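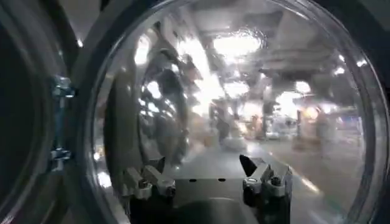
The Wash House at Perwood

Welcome to our little gallery page! When Hemi Wihongi and I took over the laundry room in the old Perwood building, we promised the people who use it that we'd put up some pictures once we'd settled in, and here it is July already and I'm only now sitting down with a cup of tea to do it. Please forgive the wait. There has been a great deal of folding to get through.

For anyone new, we're on Pryor Street, just past the shoe repair shop, and we've been looking after other people's sheets and towels (and one very large tent) since the spring. The building itself has been a laundry on and off for 63 years, first for the boarding house upstairs and later for anybody who cared to walk in with a bag. I used to come along with my grandmother, and I still think the back hall smells the way it did then, like soap flakes and warm cotton.

The round door

A big, clear, domed glass with a dark ring around it and two metal hinges, one above the other. I could look at that curved glass all day – it bends the whole room, so that everything in it stretches and smears like taffy. Children love this part of a laundry best, and I can't say I've ever grown out of it myself.

A few words on caring for a door like this, as people do ask me at the counter. I wipe the glass with a soft cloth and plain warm water, and if there's a soapy film I add a splash of white vinegar and go over it again. Hemi does the hinges when he does his rounds at closing time, just a dry rag and a quick check that nothing has worked itself loose. If you have a round door at home, run a finger around the rubber seal now and then. You'd be amazed at what collects in there – I once found 16 hairpins in my sister's, along with a library card she'd already paid to replace.

Visiting us

We open at seven in the morning and the last wash goes in at eight in the evening. Bring your own soap if you have a favorite, or buy a scoop from us at the counter. Comforters are welcome, but do ring first so we can keep a big machine free for you. More pictures will go up as I get to them, and if you have any old ones of the building, I'd dearly love to see them.

Raelene Hoani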